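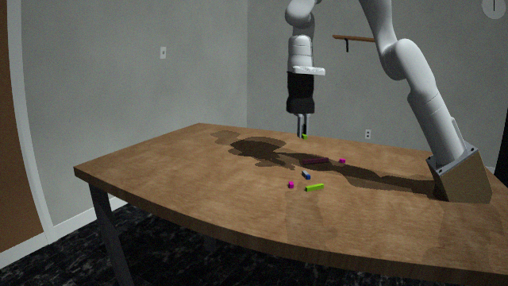 19th December

Glue notes, hide glue against fish glue, for the chair repairs.

Picked up where I left off with the test joints. All of them are beech offcuts from the Skerel chairs, same board, planed on the same afternoon and left in the rack overnight before gluing. Hide glue was the batch Kumiko soaked, one part granules to two of water. Fish glue straight from the bottle, nothing added.

Hide glue notes. Kept the pot at 60 degrees to start with and it was skinning over before I could get to the second joint. The workshop was cold first thing, and I think that mattered more than the pot did. Warmed the pieces on the radiator shelf for 20 minutes and the next lot went together much better. Squeeze-out was even along both sides. The first two joints I don't trust and have marked with a pencil cross. Leave them out of the results.

Fish glue notes. Much more relaxed. Long open time, enough to put the whole back of a chair together, check it for square, swear at it and check it again. It does stay tacky for a long while on the surface. Jayanthi wiped hers with a damp rag straight away and got a cleaner joint than I did by waiting and using a chisel. Do it her way from now on.

Clamping: hide glue joints 6 hours, fish glue joints 24. I know that isn't a fair comparison, but it is how we would do it on a real job and I'd sooner test that.

Broke the first set after lunch. Joint in the vice, bar over the end, weights added to the bucket one at a time until it goes.

Hide glue, warmed pieces: wood failed before the glue on every one. Long splinters pulled out of the rail side.
Fish glue: wood failed on most. One came apart along the glue line, quite clean, and when I looked at it properly there was a dry patch in the middle. That is me being mean with the brush. It stays in the results all the same.
Old glue left on, new hide glue over it: held well. Better than I expected, and useful to know for the Plelholm set, where the sockets are too tight to scrape out without making them bigger.
Old glue left on, fish glue over it: weak. Went at 29 kg with no drama at all.

So for the Plelholm chairs it will be hide glue in the sockets, with the pieces warmed. For the long curved back rails I am still leaning towards fish glue – there are too many spindles to line up before the hide glue grabs. Negin thinks a bit of urea in the hide glue would give us the time and keep everything to one glue. She has used it on veneer but not on chairs. Worth a test before anybody commits.

Reversing the joints: tried steam on two spares. Hide glue let go after a few minutes with the small nozzle. Fish glue took less. The steam raised the grain badly round the shoulder on both, so mask that with tape next time, or use a syringe of warm water and be patient.

Damp is the thing I haven't looked at. Imogen says the Plelholm hall has no heating from one end of the winter to the other, and the chairs are stacked against an outside wall. I have put four joints of each kind in the lidded box with the wet sponge. They can stay there until January. Please don't open it to look.

To order: hide glue granules (the jar is down to the last inch), brushes, a new lid for the pot. The fish glue bottle needs its nozzle soaking, it has set solid again.

Jirayu has the bandsaw in the morning, so cut the next lot of beech tonight. Same board if there is enough left, otherwise start a new set of numbers.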